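Teaching the gripper when to do nothing: a result from the Wollik lab

Fri 20 July

I spent most of this week in Hultthorpe with the Wollik group, and I came home with a notebook full of scribbles and one idea I can't stop talking about. My family has asked me to stop. So you get it here.

The group works on teaching robots from human demonstrations, using hand-held grippers. You squeeze the thing, do a chore with it, the camera on it records what the fingers see, and later a robot arm with the same fingers tries to do the chore too. Plenty of labs do this. What Birthe Bundgaard and her colleagues have been looking at is the part most people throw in the trash, meaning the stretches of video where the fingers are open and there isn't anything between them.

They call those stretches "idle frames," and they have a lot of them. People pause, or hover over the table while they make up their mind, or they've just put something down and forget to stop recording. The usual habit is to trim all of that before training, because why would you want a robot to learn from somebody standing there thinking about lunch?

Birthe's hunch was that the trimming itself was causing trouble. If every clip a robot learns from is full of grabbing, it gets the idea that grabbing is what you do, all the time, everywhere. She'd seen their arm close on bare tabletop again and again – a clean, confident pinch on thin air – and she thought it might be because it had hardly ever been shown a table with nothing to pick up.

So they went and recorded more of nothing. On purpose! They collected 3,000 short clips of open fingers over plain surfaces, no object to pick up in any of them, with people moving the gripper the way they would if they were looking for something. Then they trained the same model two ways, once with the trimmed set they'd always used and once with the idle clips mixed back in, and ran each version through 100 trials on the arm.

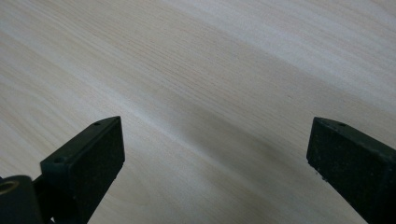

I asked Vilhjálmur Fogh, who did most of the training runs, what he'd expected. He said he thought the robot would get lazy. Show it enough clips of hands not grabbing and surely it would stop grabbing, full stop. He'd even put a small bet on it with Signe Grímsdóttir (a cake, she was careful to tell me, and she's still waiting for it).

The trimmed version closed its fingers on nothing in 19 of its 100 trials. With the idle clips added, the arm did it in two. And it didn't get lazy, or at least not in any way I could see from the sheets Signe showed me. When there was a block or a spoon on the table it still went for it, a little slower on the approach. Vilhjálmur thinks the slowness is real and a bit annoying. Signe thinks it's fine and would like her cake.

The piece I found most interesting is the shadows. I'd never given them a thought. With a camera that close to the fingers, the gripper is forever throwing soft gray patches onto whatever is under it, and they slide around as you move or tilt your wrist. On a pale wood table a patch like that can look enough like a thing to fool a model that's hungry for things. When the group went back through the false grabs from the trimmed version, a good share of them had a shadow lying right in the gap. The idle clips are stuffed with shadows and wood grain and reflections, and in every one of them the right answer is to keep your fingers open.

Birthe puts it in terms of contrast. The model needs to see a shadow with no object many times before it can tell that apart from a shadow with one. I think I'd have needed the same number of clips.

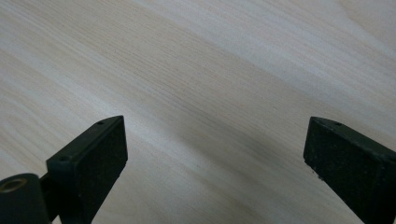 Open fingers over bare wood, with the textured pads facing each other across the gap.

Now for the part where I try to be a grown-up about it. One hundred trials per version is not a huge number, and all of them were done in one room with one arm. Costel Perić, who works down the hall on a different project and has a talent for asking the question you hoped he wouldn't, wanted to know whether the gain comes from the idle clips being idle or simply from there being more clips. It's a fair question. The group ran a smaller check where they added the same amount of ordinary grabbing footage in their place, and the false grabs barely moved. Costel said he'd like to see that check done at full size. Birthe said so would she, and she'd also like another arm to do it on.

There's also the matter of how much nothing is enough. They tried a version with only 2,000 of the idle clips and it did almost as well as the full set, so the curve seems to flatten out somewhere in there. Go too far the other way and you do start to see what Vilhjálmur was afraid of. In one early run where somebody set the mixing ratio wrong, the arm hovered over a spoon for the whole trial and never went down. I watched the recording of that one three times. It has the look of a person at a buffet who's been told to leave some for everyone else.

I got to try the gripper myself on my second afternoon. It's harder than you'd think to hold an open gripper over a table and move it around naturally with no goal in mind. I kept drifting toward the edge of the table as if there might be something better over there. Signe told me that was fine, that drifting is good data, and that the worst recordings come from people who try to be neat and sweep back and forth like they're mowing a lawn. The model picks up on the mowing. Their instructions to new people now are just "pretend you dropped an earring," and apparently that one sentence improved the clips more than the page and a half of guidelines it replaced.

The other thing that changed was labels. Before, a clip got a single tag for the chore it belonged to. For the idle clips they had to decide what to write in the spot where the chore would go, and this turned into a surprisingly long argument. Leave it blank and the model treats it as a mistake. Write "wait" and it seems to learn that waiting is a chore that ends, so after a few seconds it goes looking for the next thing. They ended up pairing each idle clip with a regular chore instruction, such as "pick up the spoon," over a table where there's no spoon to be had. The lesson for the model is that you can be asked for something and it might not be there. I liked that a lot, and I wish someone had explained it to my dog.

The code for the mixing step lives inside Estus, the group's own training toolkit, and Birthe says it's only a handful of lines. The clips are going to take longer to get out. Oluf Hafþórsson is in charge of cleaning them up for release, and he's working through them to make sure no stray objects got in, which would sort of defeat the purpose. He showed me his screen while he was at it, one stretch of tabletop after another, and he seemed perfectly happy. He's found a couple of crumbs so far. Whether a crumb counts as an object was still being discussed when I left for my train.

A longer write-up is planned for December, with the bigger control runs in it if they can get the arm time. They also want to try surfaces that are worse than wood, like a patterned tablecloth or a shiny steel counter, where I'd guess the reflections get really nasty. Signe mentioned glass and Vilhjálmur put his head down on the desk.

If you collect demonstrations with hand-held grippers yourself, Birthe would love to hear what you do with your idle stretches, and especially whether you still have them. She's already written to a few labs and most of them had deleted theirs. I'll be going back to Hultthorpe when the control runs start, and I'll ask about the cake.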